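Sorting Blocks by Shape and Color: Layout of the Work Surface
Vimala Menon and Senthil Varma
Ovcombe project report, section 3

The task needs a small work surface on which plastic blocks can be told apart by outline and by color. We compared a painted tray with a striped wooden board. The tray gave more glare under the bench lamp, so the board was kept for all later layouts.
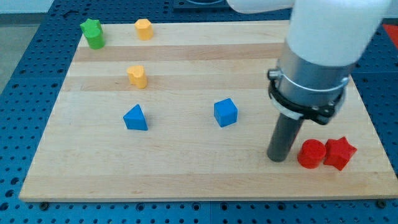
3 min read

The board rests on a blue perforated bench top. The set includes stars, hearts, a cube, a cylinder and a triangular prism. Color alone does not identify a block: there is a green star and a red one. Shape alone does not either, for the same reason.

Blocks that touch, such as the red cylinder and the red star, are the hardest case, as the two share one color and the border between them is short. The two yellow hearts are apart and were treated as separate items in the layout sheet.

Layouts were drawn up by Solène Rolland and numbered to 26. Layouts 1 to 23 use the full set. The remaining ones leave out the cube. The sheets will be revised in July, with the spacing between blocks given in millimeters.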